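Chapter 4
Paper, Pens and Other People's Desks

When I started at Doltton I was given a chair, a locker key and a notebook, in that order. I lost the key by lunchtime. The notebook lasted me until August, and I still have it, coffee rings and all! Most of what I know about keeping a shared office tidy began as a scribble in it, so it seems fair to start this chapter with stationery and leave the big furniture for later.

Open offices are hard on small things. A stapler wanders off, a pen gets borrowed (you'll never see it again), and a notebook put down on the wrong desk can vanish under someone else's post for weeks. Denise Furnival, who taught me filing, used to go round at the end of the day with a tray, picking up whatever had strayed. I thought it was fussy. Then I did it myself for 8 weeks and changed my mind.

A light blue notebook with "notebook" printed across its cover is lovely and plain, but if four people on your floor have the same one, you'll want your name on it as well. Write it inside the front cover, and put the date you began underneath.

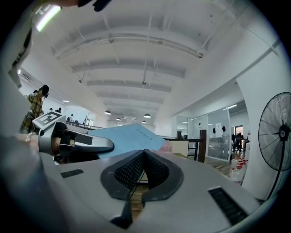
4.1 What belongs on the desk

Let's begin with the things you reach for every hour. Before reading on, clear your own desk onto the floor or a spare chair and put back only what you've used today. My pile of leftovers, the first time, came to 46 items, most of them paper clips. Keep yours to one side, as we'll be sorting it in section 4.2.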